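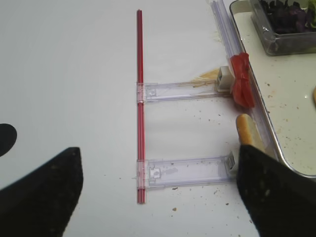
**Filed under: Lunch, Money**

December 2019. Quick one before the train, still have a bag to pack and no clean socks.

So, lunch. I said in June I would stop buying it every day and a couple of you asked how it went. Mixed. Mostly ok. Better than the running anyway.

For anyone new, the problem was $3,750. My lunches for a year, off the bank statements, one rainy evening with a calculator and a glass of wine. Didn't include coffee. Didn't include the muffin that comes with the coffee. I wasn't even eating anything good! Half of it went to Carré, the counter place downstairs from work, where the chicken wrap tastes like the fridge it lives in and you stand in line long enough to read the allergy poster twice. The rest was Zemitz, when somebody had a birthday or it was raining or I just felt sorry for myself. Zemitz at least has soup.

New number for the year was $1,000. Picked it because it was round, no other science involved. It covers Fridays out with the others, plus emergencies. I've been bad about what counts as an emergency.

First month I did everything wrong. Bought the glass boxes with the snap lids, a bag with ice pockets, a little bottle for dressing. Sunday I cooked five of the same thing, rice and peppers and chicken. By Wednesday I hated it. Thursday I walked right past it in the office fridge and went down to Carré and got the wrap. Threw the box out on Friday. Did that for three weeks in a row before I admited that I'm not a person who can eat the same lunch five times.

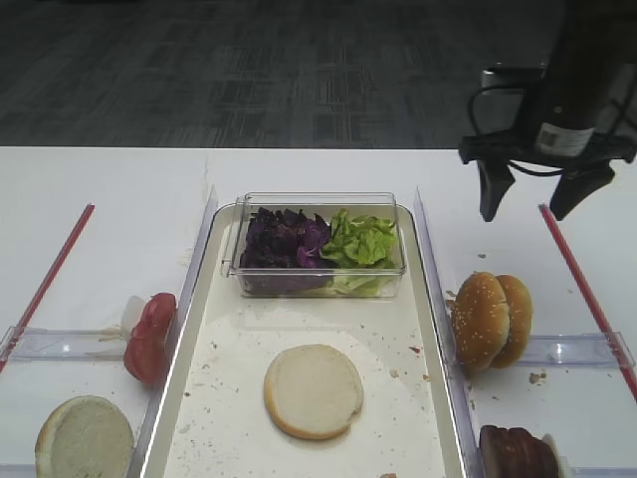 What works now is parts. No finished lunches, just stuff that can turn into one. Lettuce, onion, tomato, something pickled, something with protein in it. Bread in the freezer, take out what you need at night and it's fine by noon. Then you put it together at work. Takes as long as the elevator down to Carré. And nothing goes soggy, which was my other big complaint about packed lunch since I was seven.

Tomato goes in last. Whole if you can, cut it there. I keep a knife in my drawer with a cork on the tip and it has caused some comments.

Dressing and bread never touch until you're sitting down. Learned that one on the 32 bus, with a bag upside down and a library book in it. Paid for the book.

Shopping: I go to Iver on Saturday morning, the one out at Usitz, because the greens are cheaper and they mark down the rolls from the day before. Yesterday's rolls are fine. Toast the cut side and they're better than fine. I spend less there if I've had breakfast first, everybody says that and everybody's right. The one near my apartment charges more for the same cabbage and only has the sad tomatoes.

And cabbage, while I'm at it. I had no opinion on cabbage before this. Now I'm kind of a bore about it. Keeps forever, cheap, still crunchy on day 4 when the lettuce has given up. Slice it thin, salt, a splash of vinegar, squeeze it with your hands. Goes in a roll, goes on leftover noodles, goes next to an egg. Purple will dye your fingers and probably your cuff so don't do it in the work shirt. Ask me how I know.

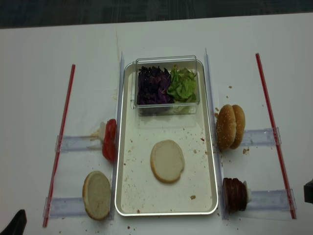
Tuulikki Lindqvist left a comment on the June post saying the money was never really the point, that she packed lunch for years and the thing she missed was getting out of the building. If you eat at your desk you've saved a few dollars and lost your only walk, she wrote, and she'd pay for the wrap again just for the walk.

I've thought about that one a lot. She's right, I was eating at my desk. Email open, crumbs in the keyboard, done in nine minutes and then straight back to work like an idiot. So since October the rule is box comes outside with me or at least to the big windows on the second floor. Cold lately. I go anyway, eat fast, walk around the block. Afternoons are better. Don't know if that's the air or the cabbage.
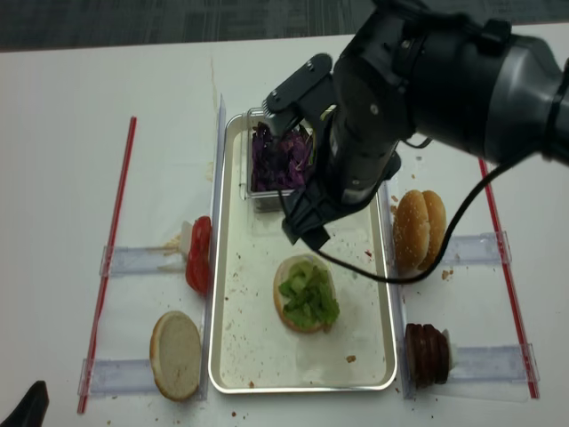 Fridays still go to Zemitz. Not giving that up, the soup is good and so is the company, and it's in the budget. Did I hit the thousand? No. Blew through it before Thanksgiving, two bad weeks when the boiler broke and I couldn't face chopping anything. I'm still way under the old number and I'm keeping the same target next year, with a separate line for boiler weeks.

If you're starting: get one box, use whatever you've got for the rest. Skip the ice bag, mine smells wierd already. Start with three days a week. Put a fork in your desk drawer today, then put in a second one for when the first walks off.

Ok train. Pickled onion recipe next time, remind me if I forget.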